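7/2/23 Araya cell, bench 2

Carried on from the handover sheet. Left hand dropping out mid-grip again, same fault as before the move from Clundport. Comes up as a comms loss on the thumb, clears on restart, then back after an hour or so of running. Tekle swapped the thumb module last time and it made no difference so leaving that alone.

Powered down, arms parked, tag on the isolator. Started at the cable end. Left forearm lead had a tight bend where it goes under the elbow clamp, jacket gone a bit shiny there. Wiggled it with the meter on and got a flicker. So not the hand at all, or not only the hand. Wish I'd checked that first.

Only 2 spare leads in the drawer, both the old length. Used one. It reaches but there's less slack than I'd like at full extension. Re-routed it below the forearm and left it hanging in a loose curve so the wrist can roll both ways without pulling. Did the right one to match while I was in there (kept the original lead on that side, nothing wrong with it). Clamps done up finger tight plus a quarter turn. PLEASE don't nip them up any harder, that's how we got the tight bend.

Forearm cover screws on the left: one stripped, replaced. Rest fine. Wiped the panels down while they were off.

Backlash at left wrist feels ok by hand. Right wrist has a faint tick near the end of travel, can't get it to show up in the log. Ignoring for now but somebody else have a feel of it and tell me I'm imagining things.

Brought it back up, homed both. Left arm homed first go. Right arm complained about its stored zero, re-zeroed with the pin and it was happy. Pin is back in the tin, tin is back on the shelf over the compressor, not in my pocket this time.

Finger calibration next. Zodis tool froze at the index finger on the left, killed it, ran it again from cold, went thru fine. Values saved under the usual name with the old ones kept beside them. Thumb offset moved a fair bit from what was in there, which makes me think the last calibration was done with the bad lead dropping packets. Would explain why grips were landing wide.

Grip force: was set at 230 on both hands from the Dernotov trials, way too much for anything in soft film. Backed the left off until it held without squashing, then copied to the right. Number is in the config, comment line says who and why. If you go back to hard parts you need to put it up again.

Ran the two-handed hold on wrapped pieces. Slow speed first, 4 holds, no dropout. Then normal speed for almost 2 hours with me at the next bench, ears open. No comms fault in the log. Not calling it fixed untill it's done a full shift.

Things I noticed and didn't get to:
- backdrop cloth wants re-pinning before anyone touches the head camera settings
- head camera exposure, film throws back a lot of glare and the grasp picker goes for the bright spots. Try the lamp higher, or a diffuser
- order leads, the longer ones. Order more than we think
- elbow clamp on left could use a rubber liner. Have some offcuts from the conveyor job, will cut one
- scissors live in the cup at the back, if you use them put them back there, handles up. Keep them out of the arms' way
- somebody has been coiling the slack and taping it. Don't. Needs to move

Tekle, you asked about the April fault list, I've gone back through it and I reckon most of the "thumb" entries are this same lead. Have marked them with a pencil tick in the margin. Two I'm not sure of, both were on the right hand so can't be. Have a look when you're in and rub out any you disagree with.

Settings as left: slow speed, low force, new calibration loaded. Isolator tag is off.

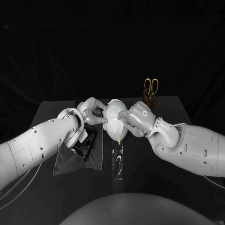
Two-handed hold on a wrapped piece, both forearm leads hanging underneath.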